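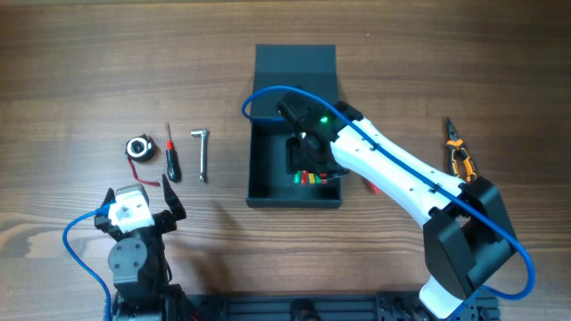
Week 2 – storing and looking after hand tools

OK, so last time we got as far as rust and I ran out of board. Rust needs air and water, and a closed box slows it down but won't stop it. I kept a set of chisels in a shed in Sarnden one winter, lid shut the whole time, and by March they were orange. A wipe of light oil before they went in would have saved me a weekend of scrubbing!
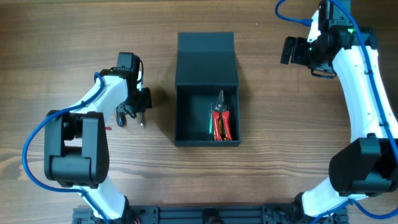

Handles next. Plastic ones hate solvents, so keep the brake cleaner off them – soap and warm water will do. Wooden handles want linseed oil once or twice a year (lay the rags out flat to dry, outdoors, please, they can catch fire in a heap). If a handle wobbles, fix it or bin it.

Hinges and pivots get one drop of oil, work them back and forth, wipe off the extra.

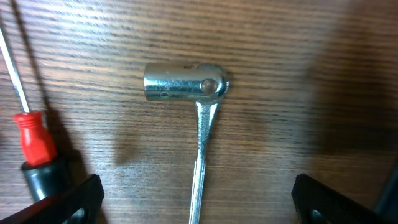
Chrome is only a thin skin over steel. Once it starts to flake, stop using that tool, the chips are sharp and they go for your eyes.

For next week read the Prerngate handout, pages 58 on, and bring one tool from home that needs cleaning. Room 966, same time. Gloves are in the cupboard.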